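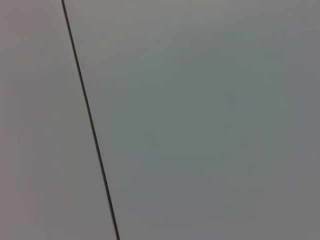 Gap between two worktop panels and what to do with the hoses

Posted by Obsa Lemma

I have two grey panels side by side on the bench in my utility room with a thin dark gap between them. It is straight and has no screws or fittings along it. I do a bit of home brewing and a lot of rinsing, so water ends up on there most evenings. I would like to seal the gap before it gets into the board underneath.

The other thing is tubing. I have a bright green flexible tube and a wider clear one, and they run together over the bench. The clear one is hard to spot and I keep catching it with my sleeve. Should I clip them down, and if so how far apart? 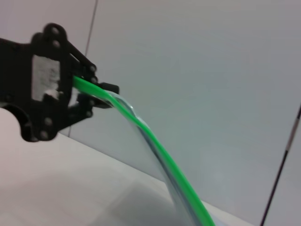
The green tube and the clear one next to it.

Henok Gudeta

Clean the gap first. Run a strip of thin card along it to lift out the crumbs, wipe with a damp cloth and leave it overnight. Then put masking tape down both sides, run in a clear sanitary sealant and smooth it with a wet finger. Pull the tape off while the sealant is still soft. I gave mine 11 hours before I let water near it — the tube said 6, but my utility room is cold in winter.

For the tubes, use P-clips with a screw, one size for each tube. I space mine 90 mm apart on the bends and wider on the straight runs. Don't do them up tight or the clear one will go flat. A turn of coloured tape every so often makes it easier to see.

Collach

Stick-on clips are fine. Mine are from Larnholm and they have stayed put. I never sealed my gap and nothing has happened so far, but I only keep the kettle on it.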